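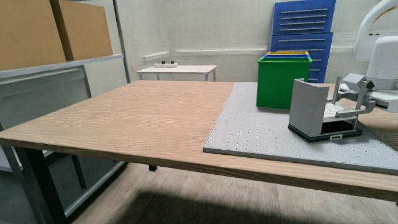 Oak-colored top, thick beveled edge, dark gray metal legs.

Trundby Work Table, the 72-inch size
Reviewed June 2018

I put off buying a proper table for far longer than I should have. For years I did everything on the kitchen table (sewing, bills, wrapping, the occasional jigsaw puzzle) and then had to clear it all off again whenever anyone wanted supper. So when our spare room finally came free in November, I told myself I was going to do it right, and I spent more evenings than I'd like to admit reading about tabletops.

It came down to two. The Avetti was the prettier one, with a lovely slim profile, but when I leaned on the corner of the floor model it gave a little shiver that I didn't care for. The Trundby felt like leaning on a porch. I paid $331 for it at the Busudcombe store, delivery extra, and they'll bring it to the room of your choice if you ask nicely when you order.

Putting it together took me an afternoon with plenty of coffee. The legs go on with seven bolts apiece — yes, seven, an odd number, and one of them on every leg is a real nuisance to reach. The Allen key in the box is soft and mine rounded off, so use your own. You'll want a second person to help turn it over, because that top is heavy!

I do love the surface. The color is light without going yellow, and the grain is fine enough that I can lay a pattern on it and still see my pencil marks. The beveled edge is kind to forearms, too. I've oiled it with Abbasi board oil, which smells faintly of oranges and soaks in within 30 minutes or so if you don't overdo it. A glass left overnight did leave me a pale ring, and a second coat of oil mostly took care of that.

My complaints are small ones. The leveling feet are stiff, the instructions skip a step near the end, and I wish they sold a matching drawer. It's also a bit tall for me in a regular dining chair, so I sit on a cushion.

Four and a half stars from me, and I'd buy it again. If your floors are uneven like ours, set the feet before you load anything on top — I had to unload mine and start over.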